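This repository holds the Sketbridge subset of the Kiscombe bimanual demonstrations. All episodes were recorded by teleoperation: an operator moved a pair of leader arms by hand, and the two follower arms on the bench reproduced the motion. No scripted or autonomous motion is included.

## Contents

| Item | Value |
|---|---|
| Episodes | 600 |
| Control rate | 30 Hz |
| Maximum episode length | 35 s |
| Operators | 9 |
| Task family | Whiteboard handling and marking |

Each episode directory contains joint positions for both arms, gripper opening, the leader arm commands and a fixed workspace view. Timestamps are given in seconds from the start of the episode. The task instruction is stored as plain text in `task.txt`.

## Workspace

Recording took place in a walled enclosure with a marble-patterned tabletop. The arms are mounted at either end of a bar along the near edge, and the objects for the task are placed between them before control is passed to the operator.

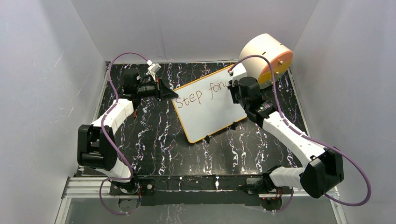 *Workspace view with both follower arms over the whiteboard; the right gripper is holding a cylindrical object.*

Left and right are defined as they appear in the workspace view. Users converting the data to another convention should swap the joint arrays and the gripper channels together. Writing on the board is not transcribed, and parts of it may be hidden by an arm at any given time.

## Annotation

Operators marked each episode as `complete`, `partial` or `abandoned` at the end of recording. Labels were reviewed by Damián Domínguez at Endico. Partial episodes have been retained and should be filtered out where only full demonstrations are wanted.

## Known limitations

- Leader and follower positions differ slightly during fast motion. Both are supplied without smoothing.
- Gripper force was not recorded.
- Episodes collected in August use an earlier joint calibration, listed in `calibration/august.json`.

## Access

Requests for the unprocessed recordings should be sent to the Carré data office with the episode numbers required.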